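Re: [sim-kitchen] Knob task passes in the checker, nothing turned

Hello all,

A user at Ulby wrote on Saturday:

> We ran 200 episodes of the burner task on the Gruvix kitchen and the
> success rate looks wonderful, far better than we had any right to
> expect. Then one of us sat down and watched a few, and in most of them
> the arm never gets near a knob. It stops short over the counter and the
> episode is scored as a pass anyway. Are we reading the log wrong, or is
> the checker broken? We have a demo coming up and would rather not
> stand up there with a number we can't defend.

First of all, thank you for watching the episodes and not only the score! You aren't reading the log wrong. I spent most of a rainy weekend on this (with far too much coffee) and I can get the same thing on my machine every time, so at least we have a fault that holds still while we look at it.

I loaded the corner layout with the target markers switched on, which I should have done on the very first evening. They are the red spheres, one at the left end of the cooktop knob row and one on the dial at the left end of the oven's control strip.

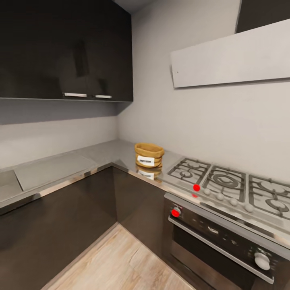
What I found, in the order I found it

1. The markers are fine. I checked both positions against the layout file and they agree, so please don't move them, tempting as it is.

2. The checker reads the joint angle of the knob one step after reset. On the Baert solver the knobs are still settling at that point, and the small jump gets counted as a turn. With the old solver I ran 100 episodes and didn't see one false pass.

3. The force limit is skipped once an episode has been marked as passed. This is the part that worries me. In 21 of my runs the arm went on pushing against the oven front until the time limit at 2000 steps, and the log never said a word about it. In simulation that costs us nothing, but the folks at Daltex load the same task file on their real arm, and I'd hate for somebody to learn about it that way.

Until there is a proper fix, please set the settle delay to 100 steps and turn off "stop checks on success" in the task file. If you have a real arm hooked up to this task, please leave it powered down until you have made both changes, and keep a hand near the stop button the first time you run it afterward.

I have a patch half done. It waits for the knobs to come to rest before reading the angle, and it keeps the force check alive to the end of the episode no matter what the score says. I'd be so grateful if someone with the mirrored version of the kitchen could try it, as I only have this one set up. Write to me off the list and I'll send it over tonight.

Ulby folks, I'm sorry about your lovely number.

Warmly,
the task file maintainer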